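Visit to the Wedent packaging and leaflet works, Wuvstead
Report of the visiting party of the Losta Patient Information Forum
7/19/23

The Forum was invited to Wuvstead by Wedent, which prints and folds leaflets and carton inserts for a number of medicine suppliers. The purpose of the visit was to see how printed patient information is prepared, checked and packed, and to raise points made by members over the past year about small type and poor folding.

The party was received at the main gate and given a short safety talk. Visitors were asked to leave bags in the cloakroom and to wear the overshoes provided. Wedent employs 77 people on the site, most of them in the folding and checking rooms, and has occupied the present building for six years.

The first part of the morning was spent in the proofing office. Each leaflet is read against the approved text by two readers working apart, and any difference between their marked copies is settled before plates are made. The Forum was shown the log in which such differences are entered. Members noted that the log records the error but does not always record where it arose, and asked that this be looked at. The site management agreed to reply in writing.

Discussion then turned to inserts in languages other than English. Wedent holds a collection of foreign packs for reference, and the position of the maker's address, the telephone number and the advice on whom to contact was compared between countries. The party felt that a clear line telling the patient where to turn with a problem is of more use than a long list of offices.

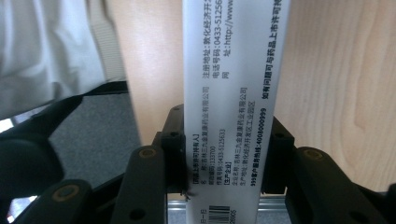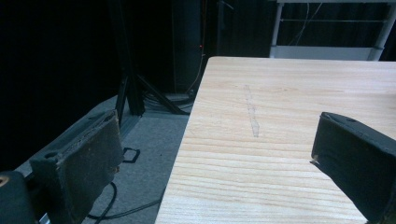
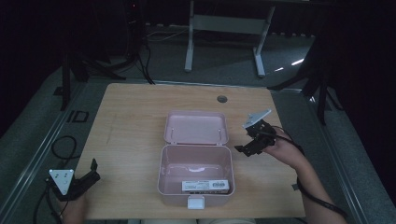 Chinese printed text in the first picture; open pink box with a white package inside in the third.

Report prepared by the Secretary, Losta Patient Information Forum

After lunch the party moved to the folding room. The newer line, known on site as Varma, takes sheets in stacks of 1000 and can be changed from one leaflet size to another in 48 minutes. The older line is slower and is kept for short runs. Noise was considerable, and those at the back of the group could not hear the guide – a second guide, or a pause in the corridor beforehand, would help future visitors.

Samples are taken from each run and opened by hand to see that the fold does not cross the dosage table. Members were pleased to find that this point, raised by the Forum in earlier letters, is now part of the written procedure.

The Forum wishes to record its thanks to the staff of Wedent. The following matters remain open: the smallest type size accepted for inserts, the entries in the proofing log, and access to the upper floor for visitors who cannot use stairs. They will be taken at the next ordinary meeting in Losta.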